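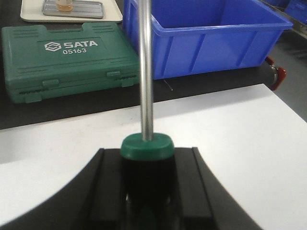
Kullow Interchangeable Screwdriver Set

Item 953, sold by Adov Tool Supply

We stock plenty of driver sets and don't love most of them. Sellers like to quote a huge piece count, then half of it is bits you will never touch. Kullow lists 54 pieces. We would have been happy with 16.

What we do like: the shafts are straight, and the handle fills the hand. What we don't: the maker calls the grip "all-day comfort." We gave up after two hours of cabinet hinges.

Kullow also says the tips are "virtually unbreakable." We'd treat that as advertising. Don't pry with them.

Storage case: not included
Warranty: 2 years, handle and shafts only. Bits are excluded, so read the card before you buy.
Returns: unused sets only

Also see: Brotus ratchet handle, Saarela bit rack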